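诺特霍姆与弗卢卡联合推出厨房节水改造计划 七月起接受住户报名

【韦尔卡姆讯】家居设备企业诺特霍姆（Noltholm）今天宣布，将与水务服务公司弗卢卡（Flukar）合作，在韦尔卡姆（Werkham）开展住宅厨房节水改造计划。首批改造名额为241户，七月开始接受报名，费用由两家公司与住户共同承担。

计划面向使用年限较长的集合住宅。诺特霍姆去年走访了韦尔卡姆14个住宅小区，走访中反映最多的问题是水龙头出水量过大、热水到达慢，以及水槽下方阀门老化后难以关紧。不少住户更换过龙头，但管路和阀门仍是入住时的旧件，漏水时只能关闭整户总阀。

改造内容包括更换角阀和进水软管、加装可调节的限流部件、检查排水接头，并在有条件的住宅缩短热水管路。原有台面和水槽予以保留，不需要重新开孔。单户施工在半天内完成，施工期间卫生间照常供水。

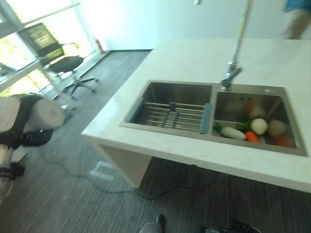 住户自付部分为每户800元，适用于单水槽和双水槽厨房。需要同时更换水槽的，水槽及安装费用另计，由施工人员上门测量后报价，住户确认后再安排日期。租住房屋须由房主签字同意。

诺特霍姆住宅业务负责人莱安德罗·洛萨诺（Leandro Lozano）表示：“我们在走访时听到的多半是小毛病，拖了几年没有修。这次把阀门、软管和限流部件放在一次上门里做完，住户不用分别找人。”

弗卢卡负责改造前后的用水记录。参加计划的住户可以自愿安装分支水表，记录厨房冷热水用量，数据按月汇总，不包含住户姓名和门牌号。不安装分支水表不影响报名资格，费用也相同。首批改造结束后，弗卢卡将公布汇总结果，包括各类户型的用水变化和返修情况。

弗卢卡技术主管德差·克林洪（Decha Klinhom）说：“厨房用水和家里几口人、做饭习惯都有关系，只看一个月的账单说明不了什么。我们会把改造前的记录也收进来，前后对照。”

配件由荣格朗（Rungrueang）供应。该公司已为首批改造备齐1,000套角阀和软管，多出的部分用于后续维修。全部配件自安装之日起保修两年，保修期内上门更换不收取人工费。

计划还将为住户提供一份厨房用水说明，内容涉及洗菜、洗碗时的水量调节，限流部件的拆洗方法，以及发现渗漏时如何关闭角阀。说明为纸质版，施工当天由安装人员交给住户并现场演示一次。
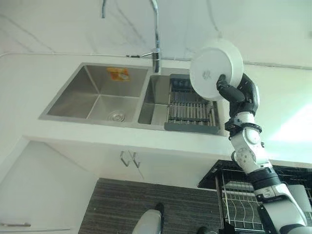 双槽不锈钢水槽与白色台面。

报名住户需提供住宅地址、建成年份和水槽下方管路的照片。诺特霍姆收到材料后进行初审，通过初审的住户会接到电话，约定上门查看的时间。水槽下方空间不足或管路需要开墙的住宅，暂不列入首批。名额按材料收齐的先后顺序分配，未能进入首批的住户自动转入候补名单，无须再次提交。

每周四下午2时至5时，诺特霍姆在韦尔卡姆的门店设有咨询窗口，展示本次使用的角阀、软管和限流部件。行动不便的住户可由家属代为报名。

关于诺特霍姆
诺特霍姆从事住宅厨房和卫浴设备的销售、安装与维修，总部设在韦尔卡姆。

关于弗卢卡
弗卢卡为住宅和小型商户提供用水计量、渗漏检测及管路检查服务。

媒体联络：诺特霍姆公共事务部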